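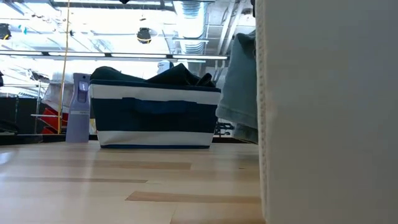 Drolari : feuilles de match de basket amateur

Le jeu contient 900 rencontres du championnat Veres, saisies à la main par Dwynwen Jarman, qui arbitre aussi et ne s'en excuse pas. Un fichier CSV par saison, 8 colonnes, encodage UTF-8 (sauf la saison 3, on sait).

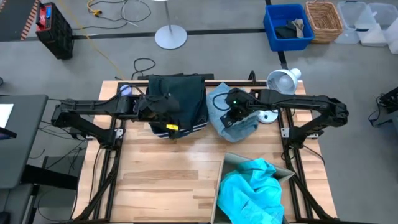

Les rebonds offensifs ne sont fiables que pour 700 matchs. Ailleurs, le marqueur de Pestlow notait « beaucoup ». Nous avons codé cette valeur NA, à regret.

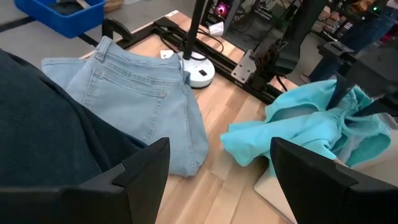
Pestlow, mars

Version corrigée : les prolongations ne comptent plus comme des matchs séparés, ce qui coûte à Skuner sa meilleure série de victoires. Les réclamations se font par ticket, une par supporter.

Licence : usage libre, paris exclus.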